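3장 도입 계획 및 예산 산정

3.1 적용 범위
이 장은 Cludex 양팔 이동형 매니퓰레이터를 실내 시연 공간 또는 생활 환경 시험실에 도입하려는 담당자를 대상으로 한다. 기계 설치는 4장, 소프트웨어 설정은 5장을 참조한다. 금액은 모두 만 원 단위이며 부가가치세를 포함하지 않는다.

3.2 말단 장치 선정
말단 장치는 본체와 별도로 발주한다. 본체 견적에는 좌우 손목 플랜지까지만 포함된다.

1. 취급할 물품의 목록을 작성한다. 각 물품의 최대 폭, 질량, 표면 상태를 기입한다.
2. 물품을 다음 두 부류로 나눈다.
 가. 한 방향으로 집을 수 있는 물품: 그리퍼
 나. 손가락별 접촉 위치를 조정해야 하는 물품: 다지형 핸드
3. 두 부류가 모두 있으면 좌우에 서로 다른 말단 장치를 장착하는 혼합 구성을 검토한다.
4. 다지형 핸드를 선택한 경우 손끝 패드와 관절 브래킷을 예비품 목록에 추가한다.

다지형 핸드는 손가락마다 금속 관절 브래킷과 검은색 손끝 패드가 있으므로 점검 항목이 그리퍼보다 많다. 정기 점검 공수를 따로 계상한다.

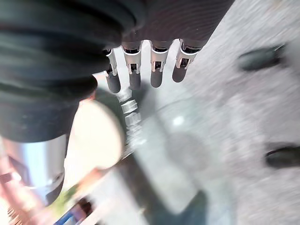

Impi Oksanen은 핸드 본체 가격만 비교해서는 안 되며, Cedton 시험실의 경우 첫해 예산에서 부족했던 항목은 핸드가 아니라 예비 패드와 교체 작업 시간이었다고 전했다. 이 의견을 반영하여 이번 개정판부터 예비품을 본체와 같은 발주서에 기재하도록 양식을 변경하였다.

참고: 예비품을 나중에 단독 발주하면 최소 주문 금액이 적용된다. 적용 기준은 공급 계약서 부속표를 따른다.

3.3 예산 항목
다음 금액은 Urkthorpe 사업장의 혼합 구성 1식을 기준으로 한다. 2025년 2월 견적이며 환율 변동은 반영하지 않았다.

다지형 핸드(왼팔용): 1,000
그리퍼(오른팔용) 및 어댑터: 500
예비품, 교정 및 운송: 600

본체는 임차와 구매의 조건이 다르므로 위 표에서 제외하였다. 임차 계약의 최소 기간은 6개월이다. 기간 중 말단 장치를 변경하면 재교정 비용이 발생한다.

주의: 교정 비용을 운송비에 합산하여 결재를 올리지 않는다. 두 항목은 정산 시점이 다르다.

3.4 설치 공간 계획
1. 본체의 이동 경로를 평면도에 표시한다. 지지대와 캐스터의 돌출 길이를 본체 외곽에 포함한다.
2. 바닥재의 경계를 확인한다. 카펫과 경질 바닥이 만나는 곳은 단차를 측정하여 기입한다.
3. 작업대의 재질과 높이를 기록한다. 유리 상판은 조명이 반사되므로 조명 위치도 함께 기록한다.
4. 양팔을 벌린 상태의 작업 반경을 표시하고, 그 바깥에 사람의 통행로를 둔다.
5. 팔에서 바닥으로 내려오는 케이블이 있으면 캐스터 경로와 겹치지 않게 배치한다. 케이블 덕트가 필요하면 부대 공사비에 계상한다.

경고: 동력이 인가된 상태에서 작업 반경 안으로 들어가지 않는다. 공간이 좁아 통행로를 분리할 수 없으면 설치 위치를 다시 정한다.

3.5 인수 시험용 물품
인수 시험 물품은 발주 전에 확정하고 견적 요청서에 첨부한다. 형상이 일정한 물품만 지정하면 실제 사용 조건에서의 파지 성능을 판단하기 어렵다. 음료 병과 같은 강체, 과일 송이와 같이 변형되는 물품, 관절이 있는 물품을 함께 지정한다. 식품은 소모품비로 처리하고 시험 회차마다 교체한다. 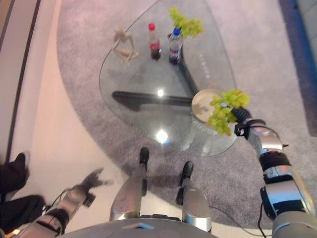 그림 3-2. 유리 탁자에서의 포도송이 취급(오른팔 그리퍼, 접시 위)

시험 기록에는 물품명, 사용한 팔, 말단 장치의 종류, 시도 횟수, 결과를 기입한다. 기록 양식은 부록 B에 있다. 공급자가 자체 물품으로 실시한 시험 결과는 참고 자료로만 접수한다.

3.6 발주 절차
1. 3.2항의 물품 목록과 3.4항의 평면도를 견적 요청서에 첨부한다.
2. 견적서를 받으면 말단 장치, 예비품, 교정, 운송이 각각 별도 행으로 기재되었는지 확인한다.
3. 납품 장소를 지정한다. Toledo 창고를 경유하는 경우 재포장 비용의 부담 주체를 명시한다.
4. 기술 검토 담당자 Lempi Sjöberg의 서명을 받아 구매 부서에 제출한다.
5. 발주 후 말단 장치의 구성을 변경하려면 변경 요청서를 제출하고 3.3항의 금액을 다시 산정한다.

참고: 차년도 유지보수 예산은 10월 마감 전에 별도로 신청한다. 이 장의 발주서로는 신청할 수 없다.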